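The Smallest Grants in the Room 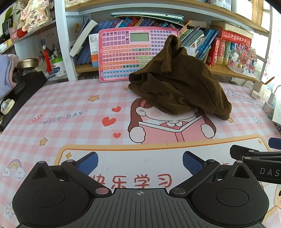 I had been trying to get Zewditu Gudeta on the phone for most of March, and when she finally called back she was eating lunch and wanted to talk about dentures. A man in Mallmont needed his repaired, the clinic wanted payment up front, and the fund she runs had paid the bill that morning. "That's a good one to start with," she told me. "People think philanthropy is buildings!"

I'll admit I was one of those people. I've written about giving for a long time, and most of what lands in my inbox involves a new wing on something, with a name over the door. The Niltska Fund doesn't have a wing. It has two paid staff, a shared office above a print shop, and a rule that no grant can be larger than $300. Last year it made 523 of them.

The rule came from Leonidas Kyriakidis, who started the fund after selling his share of a refrigeration business. He's a big, cheerful man who interrupts himself constantly, and it took me a while to get the story out of him (we covered soccer, his knees and the price of lamb first). Years ago, when he was new in town, his van failed inspection and he couldn't work until it was fixed. A customer lent him the money. He paid it back in a month and has been thinking about it ever since.

"I asked the big foundations, who do I call if I need one tire?" he said. "They sent me to a web page. Very nice web page. No tire."

So the application at Niltska is one side of one sheet. You say what you need, what it costs and who should be paid. The money goes straight to the garage or the landlord or the pharmacy, usually within a day, and you don't have to write a report afterward. Gudeta reads every sheet herself. She used to work in grants management at a much bigger place called Correia, where a typical award took seven months to get from first letter to first check, and she still sounds a little tired when she talks about it.

Not everybody in the field is charmed. I called a program officer at the Mudosora Trust, who asked me to leave her name out, and she made a case I've been chewing on. Small emergency grants are lovely, she said, but if hundreds of people in one county are stuck over a car repair, you might want to spend your money on the buses. She also wondered how anyone knows the grants work, with no follow-up.

I put that to Gudeta, and she didn't get defensive at all. She said she'd be thrilled if somebody fixed the buses. She does keep a running list of what people ask for, and car trouble is at the top of it, followed by security deposits and then work clothes — boots especially, which surprised me. Last fall she handed that list to the county, and she's waiting to hear back.

As for proof, she has a folder of thank-you notes she won't let me quote from, and not much else. That bothers me more than it bothers her. I like numbers, and I'd love to know how many of those people were still in their apartments a year later. But I also keep thinking about what it would cost to find out, and how many security deposits that is.

Kyriakidis puts in most of the money himself, and local donors cover the rest. He's been offered larger gifts with conditions attached and has turned down a couple, including one that would have meant raising the cap. He told me he might budge on it someday, given what a set of tires costs now. Gudeta was on the line too, and she told him to put it in writing.

47 shares
12 comments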